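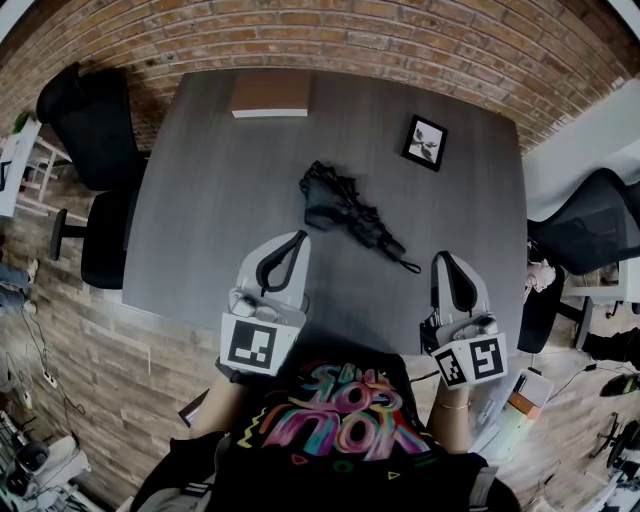
Minutes - Godoy Block Working Group, Aug 27, 2023

1. Seismic data. Janaína Bragança informed that Zellus delivered 631 km of lines from the 772 km contracted. The remaining lines are expected in December.

2. Exploration well. Cirnotel asked to move the Fimlow well 300 meters to the north. The partners agreed, but the permit must be changed first.

3. Budget. The request for 29 additional days of rig time was not approved. Cirnotel will send a new calculation - with fuel costs shown separately.

4. Other matters. None.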